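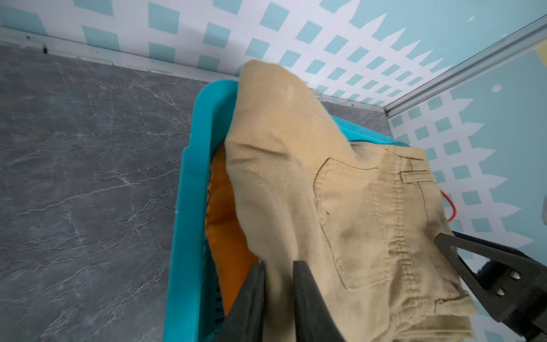

Khaki trousers coming out of the basket at the laundry station, seen from the wrist camera.

Laundry set passes the halfway mark

The laundry station at Tusholm has now recorded 2670 examples of a robot arm taking clothes out of a basket. The total we agreed with Drovmont is a little under twice that, and the work should run through the spring.

Each example is one garment. An operator guides the arm by hand controls, closes the two fingers on the cloth, lifts the garment clear of the basket and sets it down on the panel beside it. The wrist camera records the whole time, along with the joint positions and how far the fingers are open. The learning system is trained on these recordings and later has to do the same job with no operator.

Trousers have been the slowest part. Heavy twill holds its folds, and a pair often comes up by one leg while the rest stays hooked over the rim. Operators were told in January to pinch a single fold near the waistband or a pocket where they can reach one, and to leave the belt loops alone. A finger caught in a loop spoils the example, and it takes time to free.

Of the examples recorded so far, 566 are marked as failed. These are kept. Wanpen Kaewkla, who runs the labeling, has asked that every failed lift get a short note saying what went wrong - dropped, snagged, two garments at once - and that operators write it before starting the next one. Notes written at the end of a shift have been too vague to use.

A few changes to the routine:

The basket is now repacked after every 10 lifts. Before this, the last garments were nearly always lying flat on the bottom, and the set had too many of those.

Mixed baskets are the default. Put corduroy, twill and knits in together, and don't sort by color.

Turn the basket a little each time you repack it. The early recordings all have the rim in the same place.

Clothes with marks or worn seams stay in the set. Please don't take them out.

Luangrath will get the first part of the data next month for a test training run. If the results on trousers are poor we will record more of them before moving on to towels. There are 6 operator slots open on the evening shift, and new operators get one practice session before their recordings count. Sign up on the sheet by the station door.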